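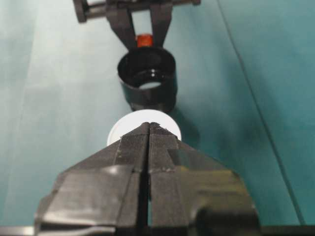 Minutes — Tableware and Supplies Meeting, Llanos Hall
09/08/2025

Present: Fidelina Nina (chair), Ghislain Carrier, Sun-ja Hwang, Lizeth Yupanqui, Nidia Villanueva (minutes).

1. Minutes of the February meeting were approved with one correction to the spelling of Jolitz.

2. Cups for the refreshment counter. The present stock was purchased in 1998 and 38 pieces remain fit for use. The chair proposed an order of 200 from Sarport, in black or in white.
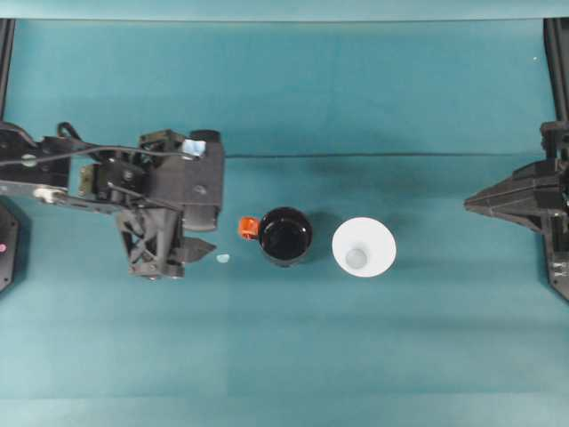 The covering for the counter was taken together with the choice of cup. It was agreed to keep a plain teal surface. Two cups standing in a row on it can be told apart from the background without difficulty, although a straight crease or seam does show and the covering stock is to be checked for folds before use.

3. Storage. Cups are at present kept in the corridor cabinet with the Neven trays.

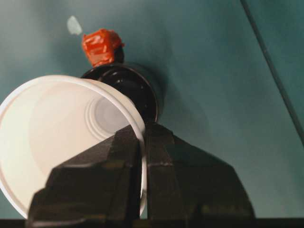 Sun-ja Hwang asked that the white ones be stored on a separate shelf, as the corridor cabinet is opened by every group in the building. Agreed. Shelf 6 to be cleared.

4. Small items left on the counter after use. A covered box will be provided.

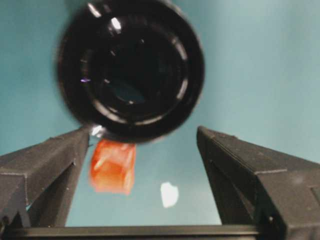

Lizeth Yupanqui objected that a box would only fill up — she preferred that each group clear the surface before handing back the key. Deferred to the next meeting.

Contact the hall office | © Llanos Hall | Back to top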